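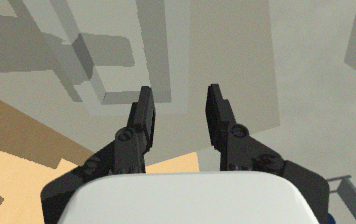 ### 4.2 The open day at Trillwood

The second round of demonstrations took place at the Trillwood open day in May 2019. The first, in February, had been for staff only and is reported in Section 4.1. The open day was for the public, and the project had one room on the ground floor with two screens and a table of printed sheets. All demonstrations were run in simulation. The physical arm was at the Barroso workshop at the time and was not shown.

The simulated room was the one used for development, with no changes made for visitors. It was run with the Jomulance controller, and each session was logged by the same software as the tests in Section 3. Makis Stamatopoulos ran the first screen and Visitación Manzano the second. Both had been asked to keep to a short script and to answer questions only after the motion had finished. In practice the script was dropped whenever a visitor interrupted, and we did not try to correct for this.

Over the day 1,673 people came through the main entrance. Of these, 940 entered our room and 400 filled in the sheet. The sheets were collected at the door and typed up the following week by Baltasar Escobar. Eleven could not be read in part, and the unreadable answers were left blank.

The most common request was to see the robot from a different side. The script gave one overview only, but visitors wanted to look straight down on the arm, or along the fingers of the gripper. From the middle of the morning both presenters changed the view when asked. The overhead view was useful for explaining how the arm folds over itself when it works close to its own base, a point that had been hard to make in words.

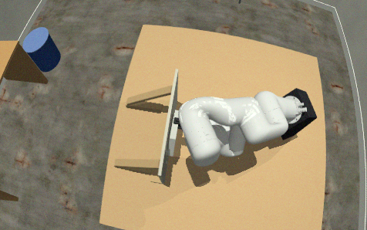
How long did a full demonstration take?

A full run, with the talk before it and the questions after it, was planned for 35 minutes. Most visitors came in part of the way through and left before the end, so few of the sheets describe a complete run.

The written answers were sorted by Soledad Vidal and, separately, by Demetrio Sotomayor. They disagreed mainly on remarks about speed. Several visitors wrote that the arm was slow, and it was not clear if they meant the motion itself or the pause before it. We have put these under "waiting" in Table 5.

A second group of remarks concerned the room. Figure 6 is the side view across the table, with the arm reaching over from its black pedestal to the upright grey panel and a small white object at the face of the panel. Behind, against the right wall, are a desk and a monitor. Some visitors asked what the second desk was for. It has no part in the task and was kept from an earlier model of the room.
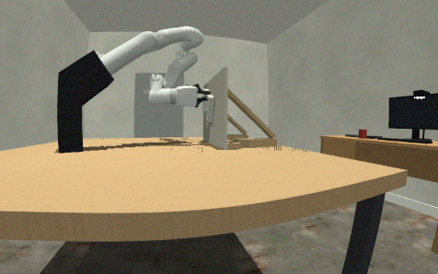
Children asked more often than adults what would happen if the panel were moved. The script did not cover this. Manzano began to offer it as an extra after lunch, using a saved set-up from the Biken trials, and the later sheets mention it often. As it was offered on one screen only, and at no fixed time, the two screens should not be compared for the afternoon.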